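Barnley Will Stop Selling "Lifetime" Table Finishes, Says Most Claims in the Trade Don't Hold Up

Furniture maker tests its own tabletops and rewrites its care card

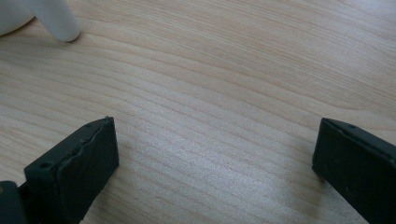
What we tested

Barnley, the workshop behind the Ukari dining table, said in January that it is dropping the word "lifetime" from all its labels and sales sheets. A pale top with a smooth, lightly glossy finish and long curving grain looks good in a showroom. So does nearly everything else in a showroom. The company wanted to know what happens after that.

Over 30 weeks, 56 sample tops were wiped down daily and left with coffee, lemon juice and hot mugs on them. Three finishes were used: the house finish, Tipoki, and two bought from outside suppliers. All of them dulled. Tipoki dulled last, but it did dull, and Barnley is not going to print otherwise.

"I have read a lot of labels that say a table will look new forever," said Nikola Głowacki, who runs the finishing shop. "I would like to meet one of those tables."

What changes for buyers

The new care card fits on one side of a page. It asks for a soft cloth, plain water and a dry wipe afterward. It does not recommend a special polish - Barnley used to sell one under the name Nondik, and has stopped. In the shop's own trials the polish did no better than water.

The card also tells owners to expect wear where plates and elbows go. Light refinishing at the workshop will cost $300 per top, pickup not included.

Tadeusz Kwiatkowski, head of sales, was against the change at first and still has doubts. "Customers like a promise," he said. "We'll see if they like a care card."

Tables already sold with a lifetime label will be covered under the terms printed on it. The full test notes, including the samples that came out badly, are available on request from the Barnley front office.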